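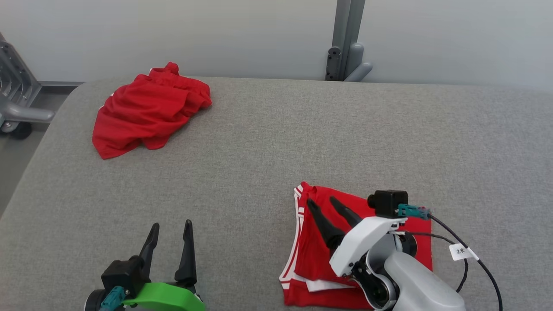 Folding Sportswear on a Soft Surface
Term project report, Household Skills and Textiles, Flusdale

Why we picked this

When our class was asked to choose an everyday chore and study it properly, most groups went for cooking, and we very nearly did too. Then one of us mentioned the gym bag problem. You wash your shorts, you fold them, you put them in the bag, and by practice time they look as if they were never folded at all! We wanted to know whether the fold was to blame, or the fabric, or the place where we were doing the folding.

What we used

We worked with red sports clothes that have white trim, partly because we had plenty of them and partly because the trim is a wonderful help. When a folded pair of shorts is lined up well, the white edges sit one over the other along the side, and when it isn't, you spot the stray bit right away. For the surface we used a wide gray upholstered one with rounded corners, and we compared it with the bare desk in our classroom. Everything started out as a loose heap, the way it comes out of a laundry basket at home - no smoothing beforehand.

How we folded

We tried 3 folds, which we named ourselves. The Maker fold goes in half lengthwise and then in half again from the waistband down. The Boros fold tucks the legs in first. The Saven fold is the slow one, where you press each layer flat with your palm before making the next one, and it took most of us a while to get the patience for it. Each person did every fold six times on each surface, and then we lifted the folded piece, set it down again and looked at the edges.

What we noticed

The soft surface surprised us. We had all expected the desk to win, but slippery shorts slide around on a smooth desk, and the bottom layer creeps away while you are busy with the top one. On the upholstery the cloth stayed put. The drawback is that you can't press as sharp a crease into something with padding under it, so thicker pieces puffed up a little afterward.

The Saven fold kept its shape best on both surfaces. The Maker fold was the quickest, and 11 of us said it was the one we would keep using at home, with only two voting for Boros.

What we would change

We would like to add towels and long sleeves next time, and test the folded piles inside a real bag on a real walk to school. We also changed how we picked up the folded pieces halfway through, from one hand to both, so our earlier results for the desk should be taken with some caution.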